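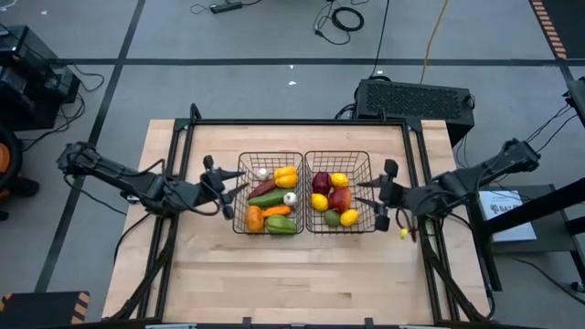

Murnbridge Market Hall
Food Storage and Produce Area: Safety Checklist with Comments
Date of inspection: 19/04/2020
Inspector: Oskari Kettunen
Accompanied by: Veikko Hämäläinen (hall manager)
Areas covered: loading door, dry store, cold room, prep room, wash-up, public aisle

Marks used: OK, ACTION (fix by date given), N/A. Comments follow each item where needed.

1. Loading door and yard

1.1 Door closes fully and seals at the floor: ACTION
The brush strip is worn through at the hinge side. Daylight shows under the door. Replace before the end of the month.

1.2 Yard free of standing water: OK

1.3 Waste bins lidded and away from the door: OK
Bins have been moved to the far wall as asked last September.

1.4 Pest control log up to date: OK
Last visit by Pranano, signed and filed. Bait station by the drain was missing its label. Label replaced during the inspection.

2. Dry store

2.1 Goods stored off the floor: ACTION
Two sacks of onions and one of flour were on the concrete behind the shelving. Hämäläinen had them lifted while I was there. Marked ACTION anyway, as the same thing was noted last time.

2.2 Shelving fixed to wall and not overloaded: OK
Load plates read 300 lb per shelf. Heaviest items are on the bottom.

2.3 Stock rotated, oldest in front: OK

2.4 Lights working and covered: ACTION
One tube out above the back row. Cover is cracked on the next one along. Change both.

3. Cold room

3.1 Temperature at or below 41 F: OK
Read 38 F on the wall display and 39 F on my own probe.

3.2 Temperature log filled in twice a day: ACTION
Evening readings are missing for several days. Niilo Koivisto is responsible for the evening shift and has been told.

3.3 Door can be opened from inside: OK
Tested with the door shut. The release knob is stiff but works. A little food-safe grease would help.

3.4 Raw meat below ready-to-eat food: N/A
No meat held in this room.

4. Produce handling

4.1 Baskets and trays clean and in good repair: OK
Keep checking the wire ones at the welds. A broken wire will cut a hand and split soft fruit. Throw them out when they break. Do not tape them.

4.2 Fruit and vegetables kept in separate containers: OK

4.3 Spoiled items removed daily: OK
Citrus should be turned over during the check. Mold usually starts on the side that is touching something. 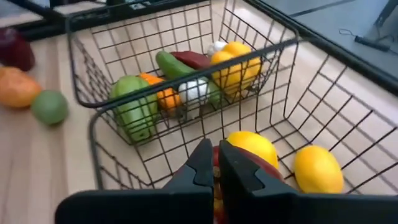
Lemons in a wire basket.

4.4 Sprouted or green potatoes discarded: ACTION
Green potatoes found in the bottom of one sack in the dry store. Discarded. Staff should empty the sack out before refilling bins, not top up from above.

4.5 Ethylene-producing fruit kept away from leafy greens: OK

5. Wash-up

5.1 Hot water at hand sink: OK

5.2 Soap and paper towels available: OK

5.3 Sanitizer mixed to the correct strength: ACTION
Test strip came out too weak. Hnat Savchuk was mixing by eye because the measuring cup had gone missing. New cup to be kept on a chain at the sink.

5.4 Floor drain clear: OK

6. Fire and exits

6.1 Exit routes clear: OK

6.2 Extinguishers in date and on brackets: ACTION
The unit by the prep room door is in date but standing on the floor. The bracket has pulled out of the wall. Use a proper anchor this time.

6.3 Emergency lighting tested: OK
Test sheet seen. Work done by Ojala.

6.4 Electrical panel accessible: OK
Keep the folding carts out of this corner.

General comments

The hall is in better order than at the last visit. Most of the open items are small and can be done with tools already on site. The loading door is the one that will cost money, and a quote should be requested this week. Reijo Peltonen has the details of the firm that fitted it.

A follow-up visit will cover items marked ACTION only. Please keep receipts and the completed temperature log in the blue folder.

Signed: O. Kettunen
Received: V. Hämäläinen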